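遠隔操作教示作業 始業前点検表および所見（仕分け作業台）
対象区画：Toft棟 第2教示室　　点検対象月：3月

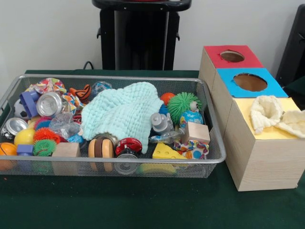 本点検表は、作業者が遠隔操作によりロボットへ仕分け動作を教示する際の安全確認を目的とする。点検は教示開始前に実施し、判定および所見を記入のうえ、区画責任者の確認を受けること。判定区分は「良」「要注意」「否」とし、「否」が1項目でもある場合は教示を開始してはならない。

点検者：Listeck 安全管理課
確認者：Halldóra Mogensen（区画責任者）
教示課題：金網かご内の物品を1点ずつ把持し、木箱の穴へ投入する動作

1. 作業台および敷布

1-1 敷布にたるみ、めくれ、破れがないこと
判定：良
所見：濃緑色の布を継続使用。台の裏側の留め具を締め直した。

1-2 作業台の固定脚にがたつきがないこと
判定：良
所見：特記事項なし。

1-3 作業台周辺の配線が可動範囲に入らないこと
判定：要注意
所見：台の奥にある黒色スタンドの左側で、短い黒色ケーブルが弧を描いて垂れている。アームを奥側へ伸ばす教示を行う場合は、事前に低速で干渉の有無を確認すること。配線経路の変更はCavness保全係に依頼済み。

2. 金網かごおよび内容物

2-1 かごの縁に変形、突起、線材の浮きがないこと
判定：良
所見：縁の全周を手袋着用で触診した。

2-2 鋭利な縁を持つ物品が含まれていないこと
判定：要注意
所見：銀色の缶が2個あり、うち左縁側の1個はつぶれてへこんでいる。折れ目に亀裂が生じた場合は直ちに除去すること。手作業でかごを並べ替える者は、耐切創手袋を必ず着用する。

2-3 把持部に巻き付く、または貼り付くおそれのある物品を把握していること
判定：要注意
所見：該当するものは、かご中央のミントグリーンの編地、水玉模様の布、透明な袋および包装材である。編地は下の玩具に覆いかぶさっているため、教示の初手では編地を単独で持ち上げ、下の物品を引き上げていないことを操作画面で確認してから移動に入る。透明な袋は操作画面上で輪郭を見失いやすい。見失ったときは把持を試みず、一旦退避位置へ戻すこと。

2-4 転がりやすい物品がかごの外へ落下した場合の措置が周知されていること
判定：良
所見：球状の物品が多く、とげ状の突起を持つゴム製のもの、サッカーボール柄のもの、バスケットボールに似た小型のものなどが混在する。落下時は操作者が「停止」と発声し、補助者は停止表示灯の点灯を確認するまで区画内に入らない。床上の物品を動作中のアームの下から拾う行為は禁止とする。

2-5 かごからはみ出す物品が木箱側の動作経路を妨げないこと
判定：良
所見：右縁付近の木製ブロックはやや傾いている。木箱へ向かう経路の高さを縁より十分に上に取ること。

3. 木箱（投入先）

3-1 箱の位置が教示開始位置の基準に合致していること
判定：良
所見：かごの右縁にほぼ接する配置。かごを交換した際に箱が押されて位置がずれる事例が前期に3件報告されており、交換後は再点検を要する。

3-2 ふたが確実にはまっていること
判定：良
所見：赤、青、淡黄の各ふたを手で押し、浮きがないことを確認した。

3-3 投入口の縁に欠け、ささくれがないこと
判定：良
所見：穴は青のふたの方が赤のふたより大きい。把持した物品が穴の縁に当たった場合は、押し込まずに引き上げて姿勢を直す。押し込み動作を記録した教示データは採用しない。

3-4 ふたの上に不要物がないこと
判定：要注意
所見：淡黄のふたの上にクリーム色のフリース状の布があり、箱の右縁から垂れている。布を課題に含めない回では、開始前に取り除くこと。課題に含める回では、垂れた部分が箱の右側の機材に掛からないよう、操作者が目視で確認する。

4. 遠隔操作装置

4-1 非常停止釦が操作者および補助者の双方から届く位置にあること
判定：良
所見：双方の釦を押下し、停止を確認した。

4-2 操作桿の中立位置においてアームが静止していること
判定：良
所見：特記事項なし。

4-3 操作入力からアーム動作までの遅延が許容値以内であること
判定：良
所見：当区画の許容値は500ミリ秒とする。これを超えた場合は教示を中断し、Brarncombe通信室へ連絡する。

4-4 把持力の上限設定が当日の課題に合致していること
判定：要注意
所見：前回は硬質物品用の設定が残っていた。スポンジ状のチーズ形玩具など軟らかい物品を扱う前に、設定画面を操作者と補助者の2名で読み合わせること。

5. 人員および手順

5-1 操作者が遠隔操作教示の課程を修了していること
判定：良
所見：修了者名簿は現在17名。名簿にない者は補助業務に限る。

5-2 手を添えて行う直接教示への切替手順が掲示されていること
判定：否（是正後、良）
所見：旧版の掲示が残っていたため差し替えた。直接教示に切り替える際は、遠隔操作側の入力を遮断し、操作者が操作桿から手を離したことを補助者が声に出して確認した後でなければ、アームに触れてはならない。

5-3 連続操作時間の記録欄が用意されていること
判定：良
所見：午後の回で記入漏れが散見される。交代の都度、その場で記入すること。

総合所見（Mogensen）
「否」の1項目は是正を確認したため、教示の開始を認める。「要注意」の各項目は始業時の打合せで操作者および補助者に読み上げること。1-3のケーブルについては、経路変更が完了するまで奥側への教示を低速に限定する。かごの内容物を入れ替えた場合は、第2項の全項目を改めて点検し、別紙に記録を残すこと。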